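Plavasden Block Sets
Set-up and Storage Guide
Section 9: Packing Away and Closing the Storage Bin

Use this section at the end of each session, and any time a block set is moved to another room. If you are unpacking a set for the first time, go to Section 2.

9.1 Before you start

You need a flat surface big enough for the bin, the sorting tray and the lid side by side. If you use a paper table cover, tape it down at the corners so the bin does not drag it when you slide it. Leave at least 30 inches of clear space along the working side of the table.

Check that the blocks are dry. Blocks that have been washed must air dry overnight before they go under the lid. Moisture trapped in the bin leaves spots on the plastic and can loosen the label.

9.2 Packing the blocks

1. Set the bin on the table with the label facing you.

2. Place the sorting tray at the left end of the bin. The edge of the tray may sit slightly under the end of the bin, as long as the bin does not rock.

3. Put all loose blocks in the tray. Look them over for cracks and set aside any that are damaged. See Section 11 for replacements.

4. Open both end latches and swing them clear of the rim.

5. Move the blocks from the tray to the bin a few at a time. Lay them on the floor of the bin. Do not drop them in from above the rim.

6. If you are still sorting, rest the lid across the right part of the bin and work through the opening at the left. This keeps dust off the blocks already packed and leaves your hands free. 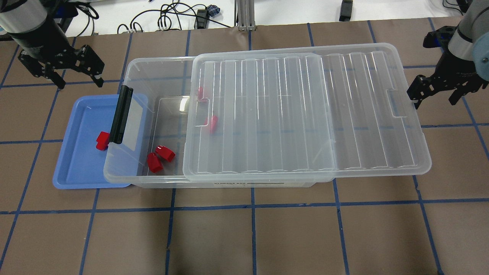
Figure 9-1. Lid resting to the right, left end of bin open. One block still in tray.

7. Check the tray again before you close up. A block standing close to the end wall is easy to miss when you look down through clear plastic, as it can seem to be inside the bin.

8. Spread the blocks so that none stands higher than the rim. The small pieces can go anywhere in the bin.

Note: The order of the blocks does not matter for the basic set. For the Plarnent set, which has 135 pieces, pack the long pieces first and keep them parallel to the front wall.

9.3 Closing the lid

1. Lift the lid by the handle notches at its short ends. Do not push it across the rim with blocks underneath. The ribs can catch on a raised block and tip it.

2. Lower the lid straight down until it sits evenly on all four sides.

3. Press along both long sides with a flat hand. If one corner stays up, take the lid off and look for a block under it.

4. Close the left latch, then the right.

Caution: Do not force a latch. A latch that will not close by hand means that the lid is out of position or the bin is too full.

Caution: Never carry the bin with the lid resting loose on top. A lid that overhangs one end will slide off when the bin is tilted.

9.4 Storing the bin

Store closed bins on a level shelf away from heaters and direct sun. Bins may be stacked up to three high if every lid is latched. Wipe out the sorting tray and store it upside down on the top bin.

On Stirkton shelving, turn the bin so that one latch faces out. On Edwards carts, use the lower shelf only and lock the wheels before loading.

Note: A new lid can be stiff for the first few uses. This eases with time. Do not oil the rim or the latches.

Section 10 covers cleaning.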